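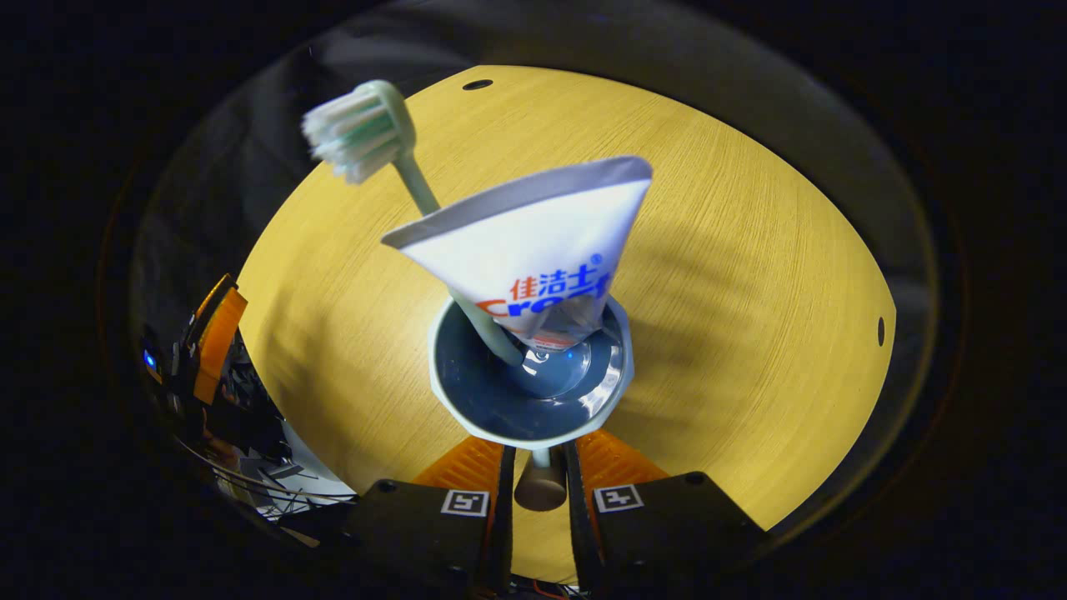

3.2 Bathroom items kept in a cup

Figure 3. Toothpaste tube upright and toothbrush leaning in one cup.

Households in the Flillden survey were asked where they keep small washing items between uses. Of 903 replies, 881 could be coded. The shared cup was a common answer - often with the tube standing crimped end up, as in Figure 3. Up to 40 homes gave more than one place, and these were coded by the place named first. Trays and wall racks are treated in the next section.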